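Grellness: a word list of kitchen complaints

Version 2, December 22, 2025
Kept by Perla Cortés and Nhi Lâm

What it is

Grellness is a plain text list of 1000 words and short phrases that people use when something in a kitchen annoys them. The name is the first entry. It means the feeling of reaching into a drawer and meeting something sticky. Perla's family has used it for as long as she can remember and can't agree on how to spell it, so the spelling in the file is the one that won.

The first version had 2000 entries. Half of them were swearing, and most of the swearing was the same word.

What is in the file

One entry per line, tab separated, UTF-8. The columns are:

word: the word or phrase, lower case unless the contributor got upset about it
sense: a short definition, in ordinary English
aimed_at: the utensil, food or relative being complained about
heat: a number from 1 to 5, where 1 is a sigh and 5 is leaving the room
source: family, workplace, neighbor, or overheard
notes: whatever wouldn't fit anywhere else

The notes column is where all the trouble is. Please don't parse it. Wang (the script, named after the noise a dropped pan lid makes) tries to, and gets stuck on an entry that contains a complete recipe for lentils. 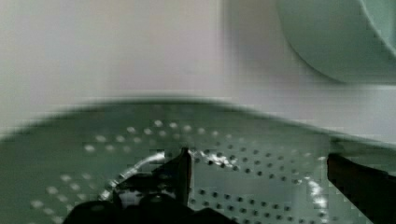 The aimed_at column started as free text, and we paid for that. People sent in "strainer," "sieve," "the holey thing," "drainer" and, in one case, "Gerald." We have folded these into a small set of standard names, and the draining family took longest to settle. A colander, for our purposes, is wide and has round holes you could point to one by one, like the pale green kind with its dots running in curved rows. A sieve is mesh. Anything with a long handle is a skimmer until someone writes in to object, and someone always does. Gerald was kept in the notes.

How the entries were collected

Nhi asked relatives, then coworkers, then people in line. Perla put up a form, which was filled in mainly by people who thought it was for reporting a broken dishwasher. We kept 23 of the dishwasher reports because they were very good. They are tagged "workplace" and none of them scores under 4 for heat.

Every definition was written by one of us and argued over by the other. Where we couldn't agree, both senses are listed and the entry is marked "disputed" in notes. "Plarka" is the worst of these. Perla says it is the skin on cold gravy. Nhi says it is the spoon you used to lift the skin off. We have stopped discussing it at meals.

"Stillimex" is the polite one. It is what you say when a guest offers to help and then washes the cast iron with soap. Heat: 1, officially.
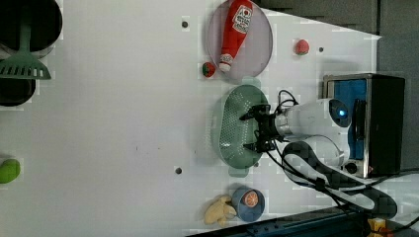

Red ketchup bottle on a plate, with a green colander nearby. See "bottle" and "colander" under aimed_at.

Condiments

Bottle complaints fall under "bottle" whatever is inside. We tried splitting them by sauce and ended up with a category for mustard that was really one man's autobiography. Complaints about caps, spouts and the noise of the last inch all go here as well.

Known problems

The heat scores are ours and reflect who was doing the dishes that week.
"Overheard" covers anything from a train to a wedding.
Sorting by word puts everything that begins with an apostrophe at the top. This is annoying and there is an entry for it.
Lids are badly underrepresented. Everyone agreed they were maddening and then couldn't think of a word.

Using it

Crossword setters, novelists and people with roommates are welcome to it. Credit is nice. If you print it on a tea towel, send us a tea towel.

Corrections

Send one correction per message, with the line number. Messages that start with "my grandmother would say" go to Nhi. Messages about plarka go to a folder, and the folder is full.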